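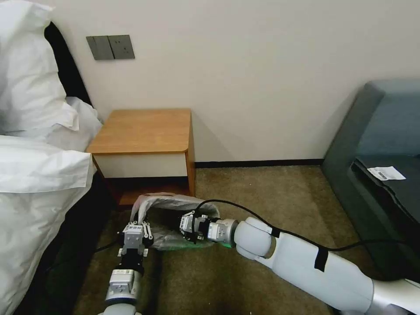

30 Apr 2018

Moth trap trial, Northorpe wool store. Went through the January batch again and I still don't buy the Vollivach numbers. Their sheet says the lure pulls from the whole room. Ours pulled 81 moths in total, nearly all on the two cards by the door, and the door is where the old felt was stacked. So is that the lure working or just where the moths were anyway? Can't tell from this layout. Should have had blank cards next to the baited ones from day one.

Also not happy with the counts. The Bakilana cards were read through the cover, and small males look like lint that way. I recounted one under the lens and got a different answer twice.

Freezer test: 30 wool swatches with larvae, bagged. No live ones found after. Fine, but we never checked how many were alive going in, so "no survivors" is worth very little. Don't quote it to Litwood yet.

Cedar blocks: no difference I can see. Someone wrote "promising" next to this in pencil. On what basis?

To do
- blank cards, same height, swap positions weekly
- count larvae before bagging
- move felt out, leave door cards where they are
- lens for every card, date on the back
- ask Vollivach how big their test room was

Lot 341 lures expire soon, use those first.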